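Home | About us | What we stock | Loans and returns | Settings | Contact

About Orker

Orker supplies and maintains play kitchens for nurseries, reception classes and children's centres. We hold 191 units and a stock of 4,000 pieces of play food, crockery and utensils. Sets are lent by the term or sold outright. The office, the store and the repair bench are under one roof at Galtero Yard.

The business was started by Mortimer Haddad, who had spent several years repairing nursery furniture and found that most of the kitchens brought to him had sound frames and missing contents. The first loan sets were made up from spare parts. Repairs still account for a third of our work.

How a set is made up

A standard set consists of one kitchen unit with a counter and a shelf, one box of food and one box of tableware. The food box is divided into four groups: vegetables, dairy, cooked items and cartons or bottles. The tableware box holds plates, bowls, pans and hand utensils. Each box has a packing list fixed inside the lid, and the same list is used at dispatch and on return.

Cartons and bottles are chosen for their printing as well as their size. Staff use them for early reading, and a word on the front of a pack is often the first one a child picks out without help. We therefore keep packs with short, plain wording and withdraw any on which the print has worn away.

Food pieces are checked for size before they enter stock. Anything that fits inside the small parts cylinder is rejected, as is anything with a coating that lifts under a thumbnail. Pieces with a split seam are not glued. They are scrapped and replaced.

Cleaning

Returned pieces are sorted by surface. Hard plastic is washed at low temperature, rinsed and dried on racks. Printed cartons are wiped with a damp cloth and left to stand open to the air. Counters are wiped along the grain and checked for raised edges. A full set takes 4 hours to clean, check and repack, excluding drying time.

Units with tiled panels behind the counter need a soft brush for the grout lines. We ask settings not to use bleach on these.

Laying out the counter

We recommend that the heavier cartons and bottles go on the shelf and that the counter is kept for food in use. A child should be able to reach the front edge without leaning over a plate. A mixed layout, with vegetables to the back and a carton to the front, suits most groups of three- and four-year-olds.
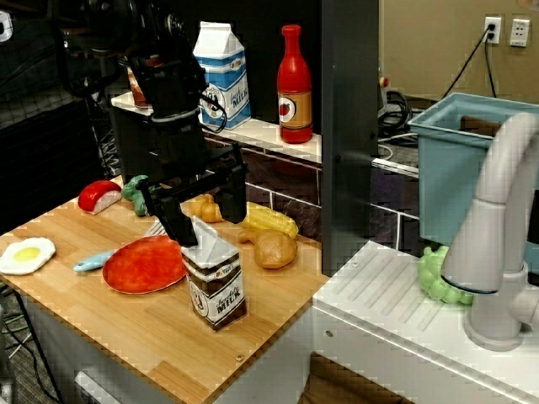 Maximiliano Carretero wrote to us that his group played for longer once the milk was kept within reach, and that the plates were the first things to go astray, usually into the book corner. He asked whether extra plates could be ordered singly. They can, and so can utensils. Single items are listed by code in the back of the stock sheet.

Loans and returns

Loans run for one term and may be renewed once. Summer loans must be returned by the end of June so that the stock can be cleaned before the autumn. Up to 300 pieces can be sent in one delivery; larger orders are split. Missing items are charged at cost and broken items are not charged at all, provided the pieces come back in the box.

Our storage crates are made by Ramalho and our replacement hinges come from Komness. Both can be bought through us by settings that own their units.

The stock sheet was last revised on March 9, 2019. Copies are sent out with every loan and can be requested from the office.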